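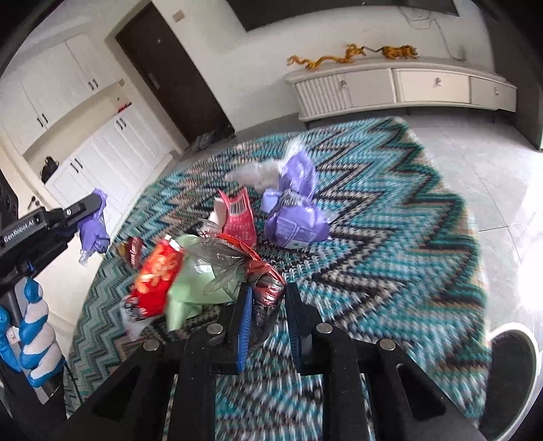 If you're trying out hand-held grippers at home and can't decide which finger pads to keep, my first tip is to skip the wooden blocks and go straight to the trash. Blocks are easy for nearly any gripper, and you'll come away thinking everything you own is wonderful! Soft packaging is where the differences show up. I like a good mixed heap on the rug – a crinkly red snack wrapper, a clear wrinkled bag, a pink paper bag, a lavender one – and then I go in with the blue ridged pads and take hold of a crumpled dark bag near the front. Thin plastic wants to fold, and a ridge gives the fold somewhere to sit.

Start each pair of pads on the same heap, or as close to it as you can manage. My sister Milagros tosses everything back in a tote, gives it a shake and tips it out again, and that's mixed enough for me. I do 31 grabs with the Tridano pads, stop for coffee, then do 31 with the Nakar ones (the smooth ones, which I still love for cardboard).

Wipe the pads every eight grabs or so. Snack wrappers leave a little grease behind, and you can blame a perfectly nice pad for something a damp cloth would fix. Dish soap is fine, just dry them well before you go on.

Come in low and a bit sideways on anything flat. Straight down, the fingertips tend to press the film into the rug, and if your rug is a knitted one like ours you'll pick up yarn along with it. Close slowly, lift an inch, wait a second, then carry.

Keep a bin within arm's reach for the pieces you've finished with, and write your misses down as you go, with the kind of bag next to each one. Mine are in pencil on the back of an envelope – Pilar Riquelme has a lovely spreadsheet, if you'd like to ask her for it.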